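Sep 15, 2019
By the Hikholm news desk

Teltberg has extended its computer refurbishment work in Hikholm to complete desktop machines, after handling only screens and keyboards until June. The workshop has received 2,616 desktops from offices closed by Renaud, and plans to process 200 of them a week.

Each case is opened and the main board inspected before any part is ordered. The coin-cell battery is checked first — a weak cell can cause the clock and start-up settings to be lost when the mains lead is unplugged. Boards that pass go on to a memory test with 8 GB fitted. Boards that fail are stripped, and processors and memory are graded separately.

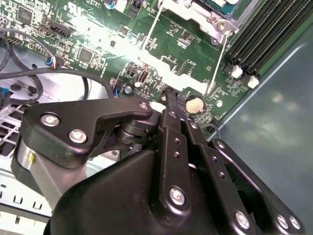 An open computer case with the motherboard in place. The processor sits in its socket beside the memory slots.

Memory slots are cleaned with dry air only. The latches are then opened and closed by hand, and any board with a broken latch is set aside for parts. Processors stay in their sockets unless a test shows a fault, as bent contacts were the most common form of damage in the trial batch.

Almost five per cent of the trial batch could not be repaired. Metal from those cases was sent to Zandell for recycling, and the circuit boards were stored for a later load.

Finished machines will be supplied without a screen and with a blank drive. Schools and libraries may apply for up to eight machines each. Application forms are held at the Teltberg front office, and the first deliveries will be made once the opening 200 have passed a full day of running under load.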